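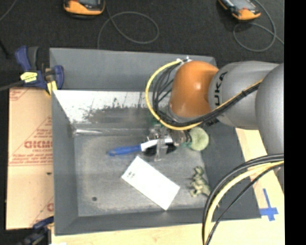 Memville picking group, notes from the data meeting, May 27, 2022

Notes by me, Radoslava. Present: Ľudovít Koubek, Vojtěch Skála, Annelies Zürcher, and Rozália Hubáček on the phone for the first half (she dropped off during the labeling item and I've marked where).

Last meeting's notes. Accepted. Vojtěch wanted it written down that he never agreed to do the night uploads alone, so, Vojtěch, it's written down.

1. Where we are with the bin examples

Ľudovít read out the tally. We have 200 clean pick attempts on the current mix and another 38 that have no success/fail mark at all. Those 38 are no use for training until somebody watches them. I said I'd take half if Annelies takes the other half, and she said yes before I'd finished the sentence, which I appreciated!

We got onto which objects are worth more attempts. Round ones are going fine. Flat ones aren't — the white card type items make up most of our misses, and Annelies thinks the model has just seen too few of them lying at an angle. The brushes are somewhere in between. Rozália asked if we record which part of the brush the fingers closed on, handle or head. We don't. Long back and forth about whether we should, and we settled on a single extra field, "grasp region," starting with the next batch. We won't go back and fill in the old ones.

Small toy figures: Vojtěch would like more of them because no two have the same outline. Agreed, he can buy a bag of them, keep the receipt.

2. Resetting between attempts

This one took a while. Ľudovít has been looking through the start positions and says you can tell who was on shift from how the objects are laid out. (I put everything near the middle, apparently. I do.) If the model learns my habits we've wasted a month. From now on whoever is on shift tips the objects out of the tub and leaves them where they land, even if something ends up against a sloping side. Especially then, says Annelies, as we have hardly any examples along the walls.

Rozália's worry was that we'd get a lot of impossible picks. Ľudovít said fine, a failed attempt is still an example as long as it's marked as one. Agreed to try it for 30 attempts and look at the numbers before making it the rule.

3. Clamps and bin position

Clamps get checked at the start of every shift, and please put your initials on the sheet. If the bin has shifted, stop and redo the calibration before recording anything else. Vojtěch asked if a very small shift matters. Yes, it matters.

Annelies would also like the loops in the arm cabling looked at, to see how much they move into the camera's view when the wrist turns. She'll go through some 28 recordings and report back.

4. Labeling

(Rozália left the call here.)

The Fevari labeling tool still loses the last entry if you close the window too fast. Tichý has been told and they've promised a fix in June. Until then, wait for the green tick. I lost a good hour to this and would like company in my misery, but I'd rather we just had the labels.

We also talked about what counts as a success. Ľudovít and Vojtěch had been using different rules: one counts a lift, the other wants the object carried clear of the bin. We're going with clear of the bin. Old labels by Vojtěch need a second look, and he'll do that himself.

5. Anything else

Ukuston have asked for a sample of our examples. Ľudovít will send a small set once the unmarked attempts are sorted, and he wants to see the file notes first — that's on me.

To do:
Radoslava and Annelies: the unmarked attempts
Annelies: cable check
Vojtěch: toy figures, relabeling
Ľudovít: trial of the new reset, sample for Ukuston
Radoslava: file notes, new field in the form

Next meeting in June, date to come from Ľudovít.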